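Week 2 handout: Clearing a table (and why we start with trash)

Okay, so last week I promised we'd get to surfaces, and then I spent the whole session on mop heads. Sorry! Tables this time, I swear.

Beatrice Gachanja asked me after class why I teach trash before wiping, when the Goltley workbook has it the other way around. My answer is that I've tried it the workbook way and I ended up chasing a wet cup across a conference table with a cloth in my other hand. Trash first, then papers, then the cloth.

My order for a snack table:
Bring the bin to the table. Right up against it, so you drop and don't carry.
Cans and cups go first. They roll, and they usually have a last mouthful in them. Keep them upright if you can, and tip the dregs in the sink.
Wrappers next. The thin crinkly ones slide off the edge the second you walk past, so put a hand over them.
Any sheet of paper gets read before it gets tossed. I once threw out a sign-in sheet with 16 names on it and I still hear about it from Tobiloba Haruna.

About liners: fold the rim well down over the outside of the bin, all the way around. If you only tuck it, the first heavy thing pulls the whole bag in and you're fishing.

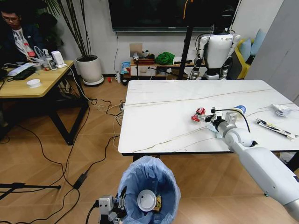

Goltley, October 16, 2020

Look at the folded rim on the blue liner, because it's exactly how I want yours. The bin is close to the marble-patterned table too, so that crumpled red can doesn't have far to go. The paper cup is on its side, and you know what I think about cups on their sides (check for a puddle!). I'd leave the small sheet near the can until I'd read it.

Cords on the floor like these mean you look down before you shift the bin, please. Lift it, don't drag it.

For next time: clear one table at home in this order and write me 200 words on where you got stuck. Bring 2 spare liners, any brand, and we'll practice the fold. Spray bottles come in November.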